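분류: 도서관·기록관 > 업무 자동화 > 열람실 정리
11월 | 글: Isley 건축도서관 열람실 근무자

열람실 정리 자동화

열람실 정리 자동화는 이용자가 쓰고 간 자료를 거두고, 종류를 나누고, 제자리로 돌려보내는 일의 일부를 기계와 소프트웨어에 맡기는 것을 말해요. 도서관 자동화라고 하면 보통 무인 대출기나 반납함 뒤의 분류 컨베이어를 떠올리실 텐데, 그건 책이 사람 손을 떠나 정해진 구멍으로 들어온 다음의 이야기고요. 이 글에서 다루는 건 그 앞쪽, 그러니까 탁자 위에 물건이 남아 있는 단계예요. 저는 Isley 건축도서관 열람실에서 일하고 있어서 예는 거의 다 우리 쪽에서 가져왔습니다. 다른 도서관 사정은 꽤 다를 수 있어요.

용어

'정리'라는 말은 도서관에서 두 가지로 쓰여서 처음 오신 분들이 늘 헷갈려하세요. 사서들이 말하는 정리는 원래 목록을 만들고 분류기호를 붙이는 일이고, 열람실에서 말하는 정리는 말 그대로 치우는 일이에요. 여기서는 뒤의 뜻으로만 쓸게요. 치운 자료를 서가에 다시 꽂는 건 '배가'라고 하고, 서가에서 순서가 틀어진 책을 찾아 바로잡는 건 '서가 점검'이라고 합니다. 자동화 이야기가 나오면 이 셋을 뭉뚱그려 말하는 경우가 많은데, 현장에서는 난이도가 완전히 달라요. 서가 점검은 태그 판독기가 들어온 뒤로 제일 먼저 편해졌고, 배가는 반쯤 편해졌고, 탁자 치우기는 아직도 대부분 손으로 해요!

'수거'라는 말도 있는데 우리 도서관에서는 잘 안 써요. 쓰레기 수거처럼 들린다고 싫어하는 분들이 계셔서요. 업무 일지에는 '회수'라고 적습니다.

예전 방식

자동화 이전의 열람실 정리는 단순했어요. 카트를 밀고 나가서, 탁자를 돌고, 책은 위 칸, 책이 아닌 것은 아래 칸. 돌아와서 반납 처리를 하고 청구기호 순으로 줄을 세운 뒤 다시 밀고 나가요. 폐관 전 한 바퀴가 제일 길고, 시험 기간이나 학생들 설계 발표가 몰리는 때에는 한 바퀴로 안 끝납니다. 저는 이 일을 꽤 좋아했어요. 무슨 책이 누구 손에 오래 머물렀는지는 몰라도 (그건 알면 안 되고요) 어떤 책들이 같은 탁자에 같이 놓이는지는 보이거든요. 구조 책 옆에 시집이 있으면 괜히 반갑고.

힘든 건 몸이었죠. 허리 숙이기, 무거운 도판집 들기, 그리고 줄 세우기. 줄 세우기는 앉아서 할 수 있는데도 이상하게 제일 지쳤어요.

구성 요소

우리 도서관의 체계는 세 부분으로 되어 있습니다. 먼저 Sakari라는 판독 프로그램이 있어요. 자료에 붙은 태그를 읽고, 어느 서가로 갈지, 예약이 걸렸는지, 보수가 필요하다고 표시된 적이 있는지를 화면에 띄워 줍니다. 다음은 Vasiliauskas에서 들여온 운반 카트인데, 사람이 따라다니지 않아도 정해진 길로 움직이고 27번 서가까지 갈 수 있어요. 28번부터는 바닥에 턱이 있어서 못 갑니다. 그 턱을 없애 달라는 요청은 제가 오기 전부터 있었다고 들었어요.

마지막이 Itska예요. 탁자 위 물건을 집어서 옮기는 동작을 다루는 사업 이름이고, 셋 중에서 가장 덜 된 부분이기도 합니다. 집게로 물건을 집는 건 그럭저럭 되는데, 무엇을 집어도 되는지를 가르치는 게 일이에요. 납작한 것, 얇은 것, 속이 빈 것, 누르면 부서지는 것이 한 탁자에 같이 있으니까요.

탁자라는 문제

공장이나 물류 창고의 자동화와 비교하면 이 부분이 제일 다를 거예요. 창고에서는 물건이 상자에 담겨 오고, 상자는 규격이 있고, 놓일 자리도 정해져 있잖아요. 열람실 탁자는 이용자가 두고 싶은 대로 둔 상태가 곧 작업 시작점이에요. 책은 비스듬히 있고 폴더는 책보다 미끄럽고, 건축도서관이다 보니 모형까지 올라와요. 모형은 정말 어렵습니다. 창이 뚫린 얇은 나무 벽을 옆에서 꽉 잡으면 어떻게 될지 상상해 보세요. 받침판이 있으면 받침판 아래로 손을 넣으면 되는데 받침판이 없는 모형은 사람도 두 손으로 들어야 하고, 저는 숨까지 참아요.
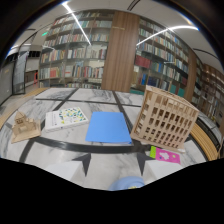
Isley, 11월 — 우리 열람실의 대리석 탁자예요. 작은 나무 모형이 정사각 받침판에 얹혀 왼쪽 끝에 있고, 격자로 창이 난 큰 모형은 오른쪽에 있고, 그 사이에 책과 파란 폴더가 있죠. 맨 아래에 조금 나온 하늘색이 손에 쥐는 집게의 끝이에요. 이 정도면 저한테는 한가한 탁자입니다.

눈으로 보면 쉬워요. 책은 책이고 폴더는 폴더니까요. 그런데 절차로 적으려고 하면 갑자기 말이 많아져요. 책은 태그를 읽으면 우리 것인지 바로 나옵니다. 폴더는 읽을 태그가 없으면 개인 물건으로 봐야 하고, 개인 물건은 기계가 손대지 않는 게 원칙이에요. 모형은 소장 자료인 것과 학생 작품인 것이 섞여 있는데 둘 다 나무고 둘 다 이름표가 없을 때가 있어요. 메모가 붙은 카드 같은 작은 종이류는 더하고요. 작년까지 우리 규정에는 종이류에 대한 항목이 한 줄도 없었어요. 다들 알아서 했으니까 필요가 없었던 거죠.

탁자 바닥도 변수예요. 검은 선이 격자로 들어간 대리석이라 예쁘긴 한데, 검은 표지의 얇은 책이 선 위에 걸치면 저도 한 번씩 놓쳐요. 비슷한 이유로 흰 책이 흰 돌 위에 있는 것도 달갑지 않습니다. 탁자보를 깔자는 의견이 있었는데 건축도서관에서 그런 제안이 통할 리가요. 아주 차가운 회의였어요.

작업 순서

지금 쓰는 순서를 그대로 옮기면 이래요. 사람이 먼저 탁자를 보고 손대도 되는 것과 안 되는 것을 정합니다. 그다음 책을 판독대에 올리면 Sakari가 행선지를 알려 주고, 행선지별로 카트 칸에 싣습니다. 카트는 한 번에 39권까지 받아요. 그 이상 실으면 출발을 안 해요. 고장 난 줄 알고 전화를 거는 신입이 꼭 있는데, 저도 걸었습니다.

집게를 쓰는 구간은 따로 있어요. 오전 개관 전에 탁자 하나를 정해 놓고, 담당자가 집게를 손에 쥐고 물건을 하나씩 옮겨요. 이 동작이 Itska의 기초 자료가 됩니다. 처음엔 20분을 넘기지 말라는 지침이 잔소리 같았는데, 해 보니 손목이 먼저 그만하자고 해요. 엄지로 누르는 힘이 생각보다 많이 들어가고, 평소 손으로 하던 버릇이 하나도 안 통해요. 책을 들 때 책등을 살짝 밀어 손가락 넣을 틈을 만드는 거 있잖아요, 다들 무심코 하는 그거. 집게로는 그걸 탁자 가장자리까지 밀고 가서 해야 합니다.

일하는 사람에게 생긴 변화

줄 세우기가 줄었어요. 이건 무조건 좋아요! 카트가 칸별로 나눠 가져가니까 청구기호를 들여다보며 순서를 맞추는 시간이 확 줄었고, 저녁 근무가 끝났을 때 눈이 덜 뻑뻑해요. 무거운 도판집을 멀리 옮기는 일도 줄었습니다. 28번 뒤쪽은 여전히 들고 가지만요.

대신 판단하는 일이 늘었는데, 이건 좋다고만 하기가 애매해요. 예전에는 치우면서 그냥 정했던 것들을 이제는 화면에서 골라야 하거든요. '소장', '개인', '확인 필요'. 마지막 항목을 누르면 사유를 써야 해서, 바쁜 시간에는 자꾸 앞의 둘 중 하나로 누르고 싶어져요. 그렇게 잘못 누른 게 나중에 이용자 물건을 찾는 전화로 돌아옵니다. 사유 칸에 미리 만든 문구를 넣어 달라고 했더니 '기타'가 생겼어요. 음.

근무표도 바뀌었습니다. 폐관 정리에 들어가던 인원이 한 명 줄고 개관 전 근무에 한 명이 늘었어요. 아이가 있는 동료는 저녁이 비어서 편해졌다고 하고, 아침잠이 많은 저는 손해를 봤죠. 자동화로 사람이 줄어드느냐는 질문을 많이 받는데, 우리 열람실은 사람 수가 그대로예요. 다만 단기 근무자를 뽑는 시기가 없어졌어요. 방학마다 배가만 하러 오던 학생들 자리가 조용히 사라진 셈인데, 보고서에는 감원으로 잡히지 않더라고요. 저도 그 자리로 시작한 사람이라 이 대목은 마음이 좀 그래요.

숙련이라는 말도 다르게 쓰이기 시작했어요. 예전에 일 잘한다는 건 서가 지도가 머릿속에 있다는 뜻이었는데, 요즘은 카트가 멈췄을 때 왜 멈췄는지 빨리 알아보는 사람을 찾습니다. 대개는 누가 의자를 길에 두고 간 거예요. 서가 지도를 외운 선배들은 판독기 화면보다 먼저 답을 말하는데, 새로 온 분들은 그럴 기회가 적어요. 그래서 우리는 신입 첫 2주는 카트를 안 쓰고 손으로 배가하게 합니다. 불평이 많은 규칙인데 저는 찬성이에요.

이용자 쪽의 변화

이용자들은 생각보다 신경을 안 쓰세요. 카트가 지나가면 한 번 보고 다시 책을 읽습니다. 다만 모형을 두고 자리를 비우는 분들이 예전보다 불안해하시는 것 같아서, 자리 비움 표를 만들었어요. 표가 있는 탁자는 사람도 기계도 건드리지 않아요. 표만 두고 집에 가시는 분도 계시고요.

개인 물건의 사진이나 기록이 남는지 묻는 분도 있어요. 개관 전에는 표가 없는 탁자만 쓰고, 개인 물건으로 분류된 것은 집게 작업에 넣지 않는다고 안내합니다. 문의가 있으면 안내대에서 같은 내용을 종이로 드려요.

한계

모형 취급은 당분간 손으로 할 겁니다. 펼쳐진 책도 마찬가지예요. 펼친 채로 두고 간 책을 덮어도 되는지는 기계 이전에 우리끼리도 의견이 갈려서, 연필이 끼워져 있으면 두고 아니면 덮는 걸로 대충 합의했는데 야간 근무조는 또 다르게 하더라고요. 젖은 우산에 닿은 책, 낙서가 발견된 책, 다른 도서관 책이 섞여 온 경우도 지금은 전부 '확인 필요'로 빠집니다. 다른 도서관 책은 태그 방식이 달라 Sakari에서 빈 화면이 떠요. 이때 다시 읽히지 말고 안내대 아래 칸에 넣어 두세요, 상호대차 담당이 오후 회수 때 가져갑니다.

함께 볼 항목: 배가, 서가 점검, 상호대차, 자료 보수, 분실물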